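Skustance is a hand-held parallel gripper built in a shared workshop at Telness, in the Trondon district. Started by Norbert Fülöp and Aisyah Govindasamy as a weekend build – no sponsor, parts paid for out of pocket. Usually made and used in pairs, one for each hand.

Design

Two jaws on flat black linkage arms, brass-ringed pivots. Early version bound up on thin parts, so the linkage was redrawn over the winter. Test pieces are flat panels with a round hole, gripped near a corner or edge. Acrylic is the harder of the two materials, being slippery.
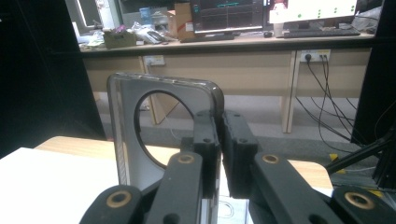
Kohei Nagano maintains that the pivots matter more than the jaws, and that any slop there shows up at the tips doubled. Later builders mostly agreed. The colour of the plastic is left to whoever has filament on hand.

Two-handed use

Adding the second gripper came in January. Cables run back along each forearm, wich takes some getting used to. Common exercise is standing a metal plate upright in a ribbed tray. Sessions kept to 20 minutes – wrists get sore.
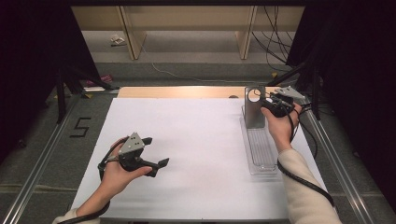 Gripper pair with metal plate and clear tray, Telness workshop.

Comments

Nabila Setiawan: Is the Pelupessy linkage the same thing or a seperate design?

Slamet Yusof: Separate. Theirs has 6 pivots a side, heavier too.

Nabila Setiawan: Cheers, will try the lighter one first.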